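Ziltar bin-picking study: cell check before grasp trials
Checked by: Margareta Dobre, September

1. Bin and clamps
Bin clamped at the corners, no movement when pushed by hand. OK.
Comment: far wall still throws a strong band of glare. Leave the lights as they are -- the method is meant to be tested with it.

2. Objects and cables
Spatula and bowl in the bin. Cable loops at the wrist checked through full rotation, 190 degrees, no snagging. OK. 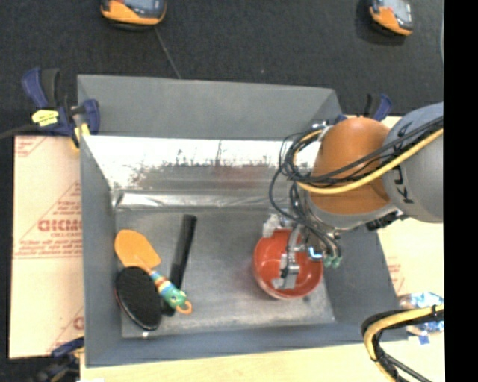

3. Gripper
Fingers open and close fully. Force limit read back correctly. OK.
Comment: one missed close in 192 test cycles. Logged.

4. Emergency stop
Both buttons tested at low speed. OK.

5. Trial record
Last run ended at trial 2404. Grasps on the bowl rim are scored separately from flat objects, as in the Nonelham protocol.
Open: 9 trials have no depth data -- repeat them before the success rate is worked out.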